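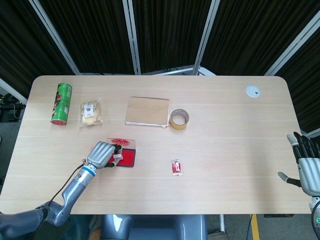

Red ink needs a minute on paper and a good deal longer on plastic, Catríona Brophy told people who asked about the stamps at the Ellside snack parcel sale on Sunday, and anyone in a hurry should stamp the paper label first and tape the box shut afterward.

The sale, held in the ground-floor hall of the Marnbridge Arts Center, sent out 231 parcels in one afternoon. Each was packed to order from snacks laid out in the hall, sealed with packing tape and marked by hand with a red stamp. Buyers could take the parcel home or leave it for mailing on Monday morning.

It was the third sale of its kind in Ellside and the first to let buyers do their own stamping. At the earlier two, parcels were sealed and marked in a back room and handed over finished. Brophy said several people had asked to try it themselves, mostly parents with children along, and the organizers decided to put the ink pads out front this time.

The sale took in $2,887 before costs. The money goes toward new shelving and a second sink for the community kitchen at the center, which lost most of its dry storage when a wall was opened up for pipe work last winter. Brophy said the shelving has been ordered and should be in by the end of September. The sink will wait until a plumber has looked at the drain.

A small parcel cost $9 and a large one $16. Each started with a base of baked snacks, and buyers added to it from canned chips, wrapped candy, dried fruit, roasted chickpeas and tea. The large size also had room for a spiral notebook with a plain brown cover, which sold out before 3 p.m.

Tiruwork Araya supplied the baked goods through her shop, Araya, on the Marnbridge side of the river. She baked on Friday and Saturday and bagged everything in small clear bags with printed labels listing the contents. Araya said the bags were the main change from last time, when cookies went into the boxes wrapped in tissue and a number of them arrived in pieces.

"You lose a little room in the box, but people get a whole cookie," she said.

The stamps were cut for the sale by Borow, a print workshop in Ellside that also lent the ink pads. There were three designs: a river, a teapot and a plain border with space to write a name. Sheets of scrap were set out next to the pads so people could practice. Much of the practice ended up on clear plastic, where the ink stayed smeary and got onto fingers, and later onto at least one tabletop. Brophy said the smudges on the light wooden tables come off with rubbing alcohol on a cloth, if it is done the same day, and that the center's own cleaning spray did nothing at all for them.

Lines were longest between 1 and 2 p.m., when the wait to pack a parcel reached 25 minutes. The slow point was the tape. The center had bought ordinary packing tape in rolls without dispensers, and finding the end of the roll took some customers longer than choosing what to put in the box. One man folded the end over a coin each time he finished so that the next person could pick it up, and by late afternoon most of the tables were doing the same. Brophy said there will be dispensers next time.

Of the parcels sold, 74 were left behind for mailing. Most were going to addresses within the state, including a batch for students who moved into dorms earlier this month. Addresses were written on the label and copied into a notebook in case a label came loose. One parcel was left without any address and is being held at the front desk – it is a small one, stamped with the teapot on two sides. The buyer can claim it on any day the center is open.

Visitors gave the afternoon mixed marks for layout. A few said it was hard to tell which tables were for choosing and which were for packing, with snacks, tape and stamp pads all sharing the same surfaces. A woman buying for her two nephews said she had put a can of chips in her box, paid, and then found the same can for sale two tables over with a different price card. Brophy said the cards had been mixed up during setup, and that anyone who was charged the higher price can bring the receipt in for a refund of the difference.

Others liked being able to see the contents before they were packed. At the first sale, parcels were made up in advance and closed, and some buyers got home to find things their families could not eat. Araya said she had more questions about nuts on Sunday than at the two earlier sales put together, and that she plans to print the nut information larger on the next run of labels. Two of her bakes contain almonds. The plain butter cookies do not, but they are made in the same kitchen.

Leftover stock was small. Some wrapped candy and a few bags of baked snacks remained at closing time and were set out the next morning for people using the center's reading room. Unused boxes have been put away for the next sale, along with the stamps, which Borow has agreed to leave at the center for now. The ink pads went back to the workshop to be refilled.

A date for the fourth sale has not been set. Brophy said it would probably be before the winter holidays, with a cutoff for mailed parcels announced in advance. People who want to suggest a stamp design can leave a drawing at the front desk, no larger than a playing card and in one color.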